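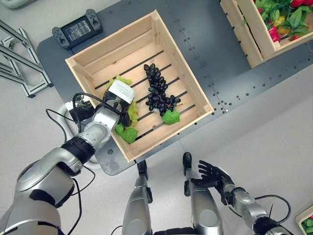
Jellport Handling Group / bench notes / November

Stocking chore again, fake produce. Question for the month is still Denise's: could it do the 2000 hour shift change at Inskip, the boring part, crates and fruit, no person standing by. My answer tonight, no. Bits of it maybe.

Grapes first. Jaw gripper goes down among the berries, wants the stem. Told Etelka I'd rather grab low on the bunch, she disagrees. Try both, log seperately.

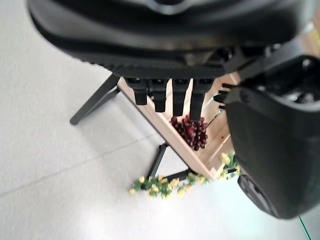
Open items
- grip force: leave at 19 until Inna has looked at it
- log file 3826 has no timestamps, redo
- crate angle, measure it properly, no eyeballing

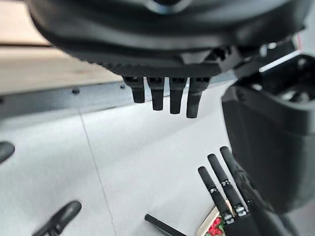
Boxes next, and what I care about is corners. A person shoves a box onto a shelf by feel and fixes it after. Ours plans to the middle and forgets the rest has edges. Fingers are long enough for it. The box with the red flowers on the side is held right down near the base of the hand, fine for carrying, rotten for sliding onto a shelf. Want a fingertip hold. Gareth says 23 tries per grip before we change anything, ok.

Two hands is the other thing. Kitchen jobs, packing, folding, all of it needs one hand to wait for the other

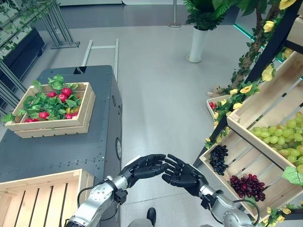

and the waiting is what we're bad at. Each arm alone is decent. Together they dither. Tracey thinks it's the planner, I think its the handoff rule. Run it with the rule off tomorow, then argue.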